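Recovering from a Stalled Grasp in the Countertop Simulation

Pretura Robotics Laboratory – Operator Procedures
Prepared by Montserrat Tlapale. Reviewed by Meirion Mostyn, 12 October 2026

This procedure applies when a run in the Irneo simulator stops with the message "grasp not confirmed" and the arm no longer accepts motion commands. The fault was first recorded by Leobardo Cortés in run 1943. The controller had timed out after 25 seconds, and a second close command was sent before the first had been cleared. The object was pushed off its start position and the run was lost.

Do not restart the simulator until step 4 is complete. A restart erases the contact log.

1. Pause the run and open the room view. Confirm where each robot unit has stopped in relation to the counter and to the dark block in the foreground. Note any small items standing near the gripper, such as the soap bottle, the shaker and the paper cup.

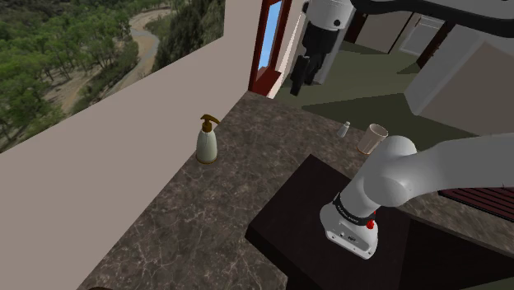 2. Save the contact log under the run number. The log holds the last 90 seconds of finger force and joint position. If the file is empty, write this in the fault sheet and continue.

3. Change to the gripper view. Check the position of the object between the fingers. An object that stands closer to one finger than to the other will be struck by that finger first if both close at the same speed. In the view below, the cream cylinder is nearer the left finger, and the wide gap is on the right. Record the side with the smaller gap.

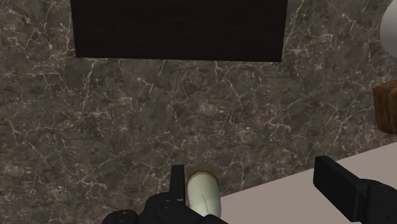
4. Clear the pending command. In the command queue, select every entry marked "close" and delete it. The queue must read zero before motion is enabled again.

5. Open the fingers fully, then raise the gripper straight up. Do not move it sideways at counter height.

6. Center the gripper over the object and repeat the grasp at reduced speed. If the message returns, end the run and send the log to Noemí Rosales.

Runs stopped by this fault are left out of the Lumance results – including those in which the second grasp is confirmed.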